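Arm drops blocks on the way up, but only the last one of the job

Posted in Help > Arms and end effectors

Mayu Nishimura
Small sorting cell, one arm, a Lolum controller and a vacuum-style end tool (the plain dark tube kind). The job is yellow, green, red, blue: pair up each color and leave the pairs on a wood board. It ran for 508 cycles without a complaint and then developed opinions.

The fault is code 262, "part lost." It comes up during blue and hardly ever during the other three colors. The tool goes down, the controller claims it has the part, the arm lifts, and the block stays behind or falls from a height I'd call insulting. The arm then carries nothing across the board with great care and sets it down.
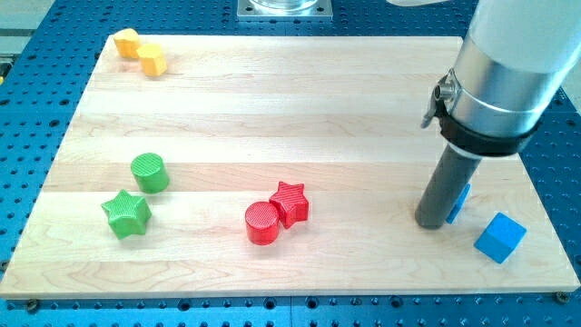

Tool down at the blue pair. Yellow, green and red already in their places.

I've swapped the blue blocks for another set, same result. I've cleaned the tip. I've lowered the pick height a little, then a little more, and stopped when I remembered the board is screwed down and the arm is stronger than I am. Anything else before I start blaming the color?

Posted June 3, 2018

Jideo
Have you tried turning it off and on again? Mine had 262 once and it went away.

Dauda
I'd leave the pick height alone. You say it's always the last color, so look at time before you look at blue. Run the job backwards, blue first. If yellow starts falling, the blocks are innocent.

My guess is a slow leak at the collar where the tool clamps on. The seal in there gets flat, vacuum sags as the job goes on, and your threshold is probably set low enough that the controller still says yes. Watch the pressure reading over one full job. If it drifts, power down, bleed the line, open the latch, and look at the seal. Mine had a crease you could catch a fingernail in.

Also, your block tops have some texture to them. That leaks too, a bit, so a tired seal has nothing to spare. And please keep your hands off the board while it's "carrying" a part. Part lost on ours triggers a retry 30 seconds later, with no warning at all.

Mayu Nishimura
Ran it backwards. Yellow fell. I have apologized to blue. New seal is on order from Purik – will report when it's in.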